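Category: Company News | Automation & Equipment

June | By Trevor Kershaw

BURNBERG OPENS EQUIPMENT PLANNING PROGRAM FOR GARMENT FOLDING ROBOTS

Burnberg is opening its equipment planning program to laundries, resale shops and clothing warehouses that want to put a folding robot in next year's budget and don't know where to begin. Sign-up starts this month, and there is room for 30 sites in the first round!

The program grew out of our own shopping trip. When we set out to equip the Grastuletti sorting hall, we had 17 quotes on the desk and no two of them priced the same things. One included the table and left out the grippers. Another had a great price on the arms and a service plan that started the day the crate arrived (we asked twice).

So we built a worksheet. It puts arms, grippers, cameras, work surface, wiring, floor space, training hours and spare fingertips on one page, and it asks every supplier to fill in every line. Fankhauser, our planning partner, has since tested it with its own customers and added a very good section on leasing.

We are also publishing the Atiment garment list, 781 items of everyday clothing grouped by how hard they are to handle. Denim gets its own chapter. It is heavy, it bunches at the seams, and a gathered waist changes how the whole piece lies on the table. Anyone comparing grippers should ask to see them work on it.

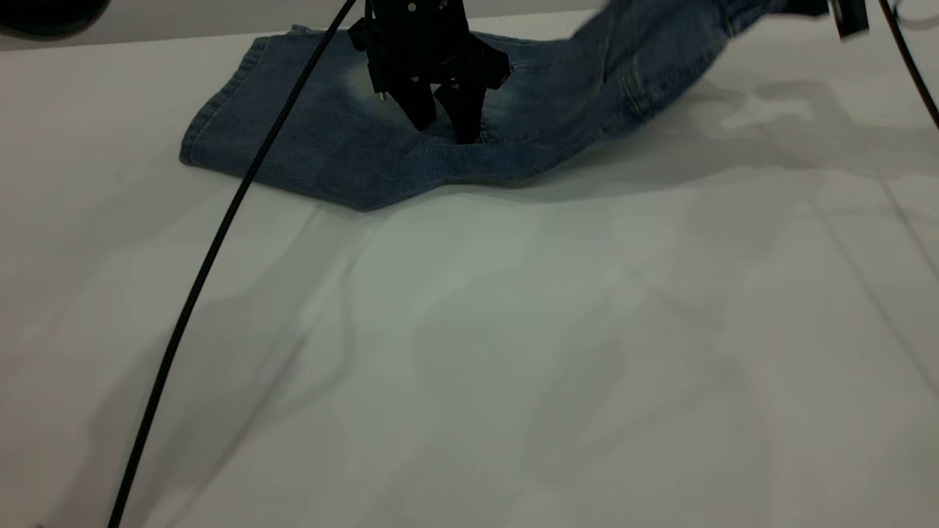
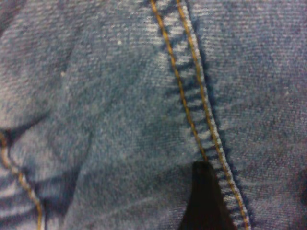

Denim, seams and stitching at close range.

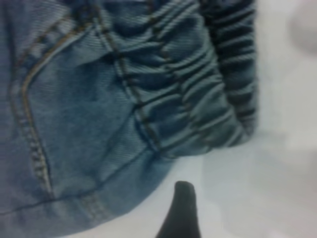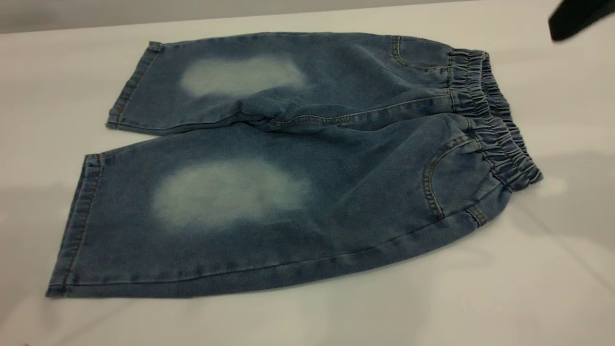
Sites that join will get the worksheet, the garment list and two planning calls with a Burnberg engineer, who will go over table size, cable runs and where the camera should sit. We'd love to hear from smaller shops too. A site handling 600 pieces a day has different needs from a big warehouse, and the worksheet has a separate page for it.

There is no fee for the first round, and joining does not commit a site to buying anything from us or from Fankhauser. To apply, write to the Burnberg planning desk with your daily volume, the kinds of garments you handle and a simple sketch of your floor. Phone calls are welcome after 9 a.m.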